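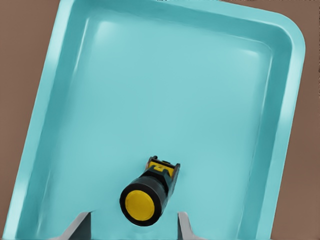

Page last changed: 27th December

Saltholm Hoops Forum > Women's League > Players and Transfers

Dayana Aguirre to Nultska, what do we think?

courtside_eero
So it's on the Nultska club page now, two-year deal, Dayana Aguirre is going over in February once the paperwork is through. I am made up for her! I've watched her since she was coming off the bench for the Saltholm juniors and getting told off for shooting too early in the clock. She's still shooting too early in the clock, only now they go in.
Anyone know how they plan to use her? They've already got Witkowska at the point and she hardly ever sits down.

nava_end_stand
Brilliant signing. Best pull-up jumper in our league by miles and I say that as a Nava fan who has suffered from it. She had 32 on us at our place and I ended up clapping, my brother wouldn't speak to me on the bus.
They'll play her off the ball, surely. Iwona brings it up, Dayana comes off the screen on the left side. Lovely.

Threes_and_Tea
Going to be the grump here, sorry. She's great to watch but who is she going to guard? Nultska switch everything. Every time Saltholm tried switching this season she ended up on somebody's centre with her arms up, hoping. Witkowska isn't big either. That's two small guards against teams who'll post them up all night long.

courtside_eero
Bit harsh! She's improved loads on that end. Watch the last quarter of the cup game again, she fought over every single screen and drew the charge that won it.

Threes_and_Tea
One quarter, Eero.

courtside_eero
One very good quarter :)

lihua_h
Hello all, long time reader. I do the stats table for the Saltholm supporters' newsletter so I've got a few bits that might help. Her assists went up a lot after the winter break last season, when Coach Niskanen let her run the second unit by herself. If Nultska do the same she could have the ball for the minutes Witkowska rests, and then play next to her at the end of games. I don't think it has to be one or the other.
On defence I'm closer to Threes than to Eero. Her fouls are high, and most of them come early, when she reaches.

nava_end_stand
Is that you, Li-hua Hsiao from the newsletter? Love the shot charts, please never stop doing them.

lihua_h
It is, and thank you! Another one is nearly ready.

BigZeke_fanclub
Has anyone seen what she's on? A page I came across says 800 a week plus a flat, another says it's more than double that. And is she related to Ezequiel Aguirre who played for the men's side? Same surname, both left-handed.

courtside_eero
Sister! He's 7 years older. He taught her that little hesitation dribble, they both talked about it in the Jamex Cup programme. As for the money, I wouldn't trust either of those pages. One of them had her down as a centre.

Threes_and_Tea
Ha, a centre. Well there's my switching problem solved.
Clubs in that league don't publish wages so anything you read is a guess. I'd rather we didn't go down that road on here, it gets nasty fast.

BigZeke_fanclub
Fair enough, was only curious. Ezequiel was my favourite player growing up, so I'm very happy with the sister news. How did I miss that??

nava_end_stand
Back to the basketball, what does this do to Saltholm? That's most of their outside shooting gone in the middle of a season. As a Nava fan I'm obviously heartbroken for you.

courtside_eero
You sound it. We've got the two youngsters and I think they're ready, I really do. The taller one hit four threes in the second-team game and there were around 300 people in, which for a second-team game is wonderful. Give them the minutes and let them miss a few.

lihua_h
I agree about giving them minutes, but I'd want an experienced guard on loan as well. Niskanen can't play two teenagers for whole games in the run-in. They'll be shattered.

Threes_and_Tea
Agree with Li-hua. And for the record I'll be watching every Nultska game I can find a stream for. I think she'll struggle until she learns their switches, and I hope I'm wrong, she's a joy when she gets going.

courtside_eero
Holding you to that. Does anyone know if the Nultska home games are shown anywhere over here? Their club page has a link but it just takes me back to the fixtures list.

nava_end_stand
Try it on a laptop, it didn't work on my phone either. You have to make an account, then the games come up under the calendar.

courtside_eero
Got it, cheers! First one I can see after she joins is away, so it might be the week after that before we get a proper look at her. I'll start a match thread nearer the time.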